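Does decanting save you anything?

July 21, 2023

I have been told, by three different people and one very glossy newsletter, that my kitchen would change my life if I took all my food out of the packets it came in and put it into other packets. They don't call them packets, obviously. They call them a "system". The one doing the rounds at the moment is sold by a firm called Purness, and the starter set costs £132, which will get you something to put rice in.

Danuta Duda lent me her copy of the Purness booklet back in February and I promised to give the idea a fair go. I didn't buy the set. I used what I had and what Covadonga was throwing out, and I kept at it until last week.

The booklet makes a lot of claims. The boldest is that a decanted kitchen saves the average household 3,000 minutes a year. Average of whom? Measured how? There's a little star next to the figure and I went looking for the matching star at the bottom of the page, and then on the next page, and then inside the back cover. I never found it. I'd love to know whether those minutes include washing the tubs, drying the tubs, and standing in the shop wondering if you've got room at home for the half a bag that won't fit in the tub.

Because that's the bit that got me. Flour is sold in one size and the tub is made in another. So you fill the tub, and then you have a tub of flour and also a bag with some flour in it, folded over and held with a peg, exactly as before. I now had two places to look for flour.
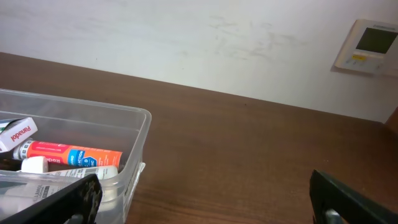
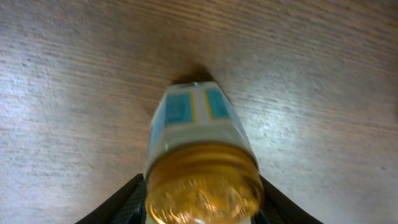
Clear plastic tub first, then a jar with an amber lid.

Then there are the dates. Take the oats out of the bag and you've thrown away the date, the cooking times and the allergy warning. The booklet's answer is labels, and it happens that Purness sells labels. Covadonga Llorente, who has run a proper kitchen and is not easily impressed, writes the date on a bit of masking tape and thinks the rest is shopping. I'm with her, though I'd add that I forgot the masking tape more often than I used it. I have eaten some lentils of unknown age. They took ages to soften.

In fairness, a few things did get better. Moths were a nuisance last summer and I haven't seen one this year, but it's been a cooler year and I also wiped the shelves down, so I wouldn't give the tubs the credit. Brown sugar keeps well in a jar. Pasta is easier to pour. And I'll admit I could see when we were low on rice, though I could have managed that before by picking up the bag.

Danuta says I've gone about it wrong and that it only works if you do the whole cupboard in one go, all matching. Perhaps. I notice that this is also the advice that sells the most tubs. She did hers 9 years ago, with a make called Zukcombe that has since stopped selling spare lids, and she now has a drawer of bottoms.

I've kept the jar for sugar and one tub for pasta. Everything else has gone back to pegs. The booklet is on the hall table if Danuta wants to collect it.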